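Conbridge, August 23, 2026. I'm Zane Mockus, and I get to share some fun news: Grilteo is opening its bedroom floor in Conbridge, and we're launching our Hoshino bed line with it!

I've sold beds for 17 years, and my biggest gripe has always been showrooms where everything looks ironed to death. You don't sleep like that. I sure don't. So our displays get to look a bit like my place before coffee (sorry, Mom).
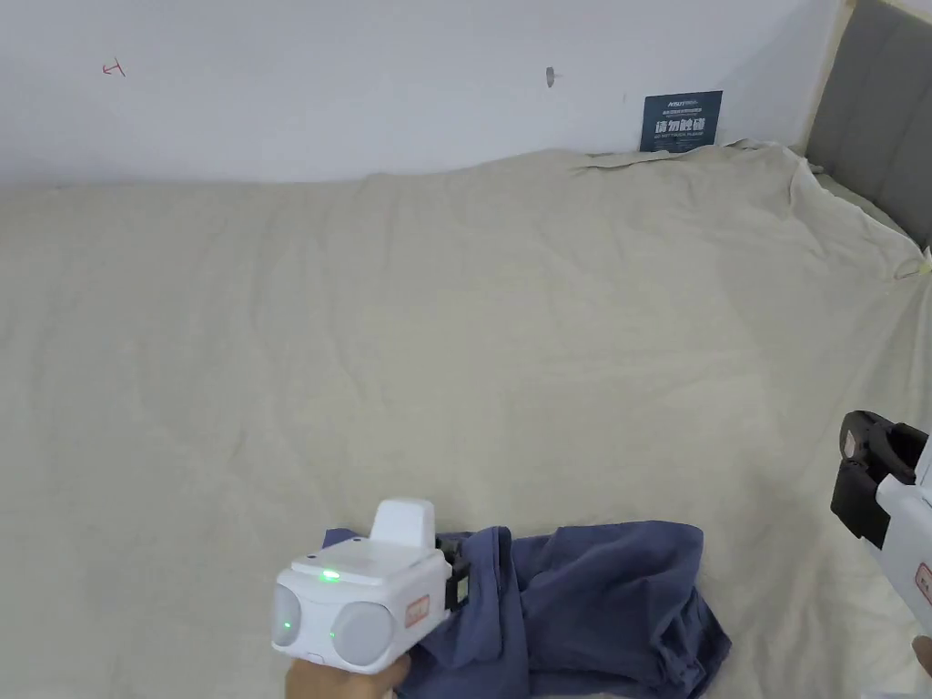 A beige sheet, a navy garment and a gray padded headboard on the Grilteo floor.

Hoshino comes in 4 sizes, and the first 100 buyers get a sheet set from our friends at Dastetti thrown in. Pick beige if you're like me and never get around to folding things!

Some beds are for looking only and have a little sign on them, but there are plenty of others you can flop onto, shoes off please. Come by and say hi, or call the store and ask for me.

Comments

marlo_k: Is the headboard sold separately?

Tess: finally a bed that looks like mine lol

dee44: Do the Dastetti sheets come in a king?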